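Wood Grain: The Secret Stripes on Your Table

Look closely at a wooden tabletop. See those long, thin streaks? They're called grain, and they can tell you a whole story about a tree!
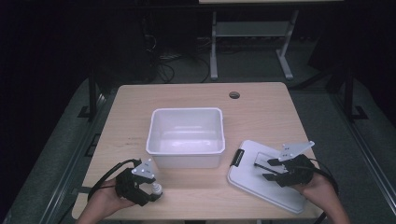

Reading time: 2 minutes

A tree gets fatter as it grows, adding new wood just under its bark. In spring it grows fast and makes pale wood. Later in the year it slows down and makes darker wood. Saw the trunk into rings and you see circles. Saw it the long way and you get stripes!
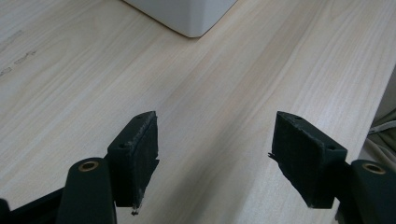 Pale stripes and faint gray smudges on a tabletop.

Jade Lemieux, who teaches the after-school science club in Prillden, once counted 58 rings on a fallen maple. That tree was older than she was — and she let everybody check her counting! 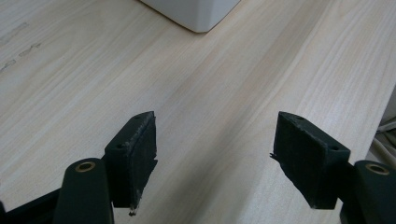 Some stripes run straight as a ruler. Others wiggle, often where the wood had to grow past a branch. Wow, right? Some tabletops only have a picture of grain printed on top, and those can be really hard to tell from the real thing.

Try it yourself! You need paper and a crayon with the wrapper peeled off. Lay the paper on a rough old board and rub gently with the side of the crayon. Make 4 rubbings from different boards and compare them.

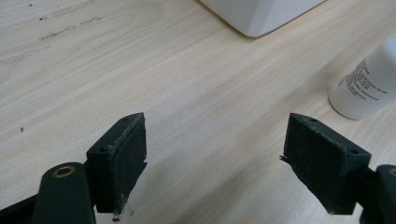

Very smooth tables don't work well for rubbings, so go for a fence or an old crate (ask a grown-up first, and watch out for splinters). Then hang up your favorite!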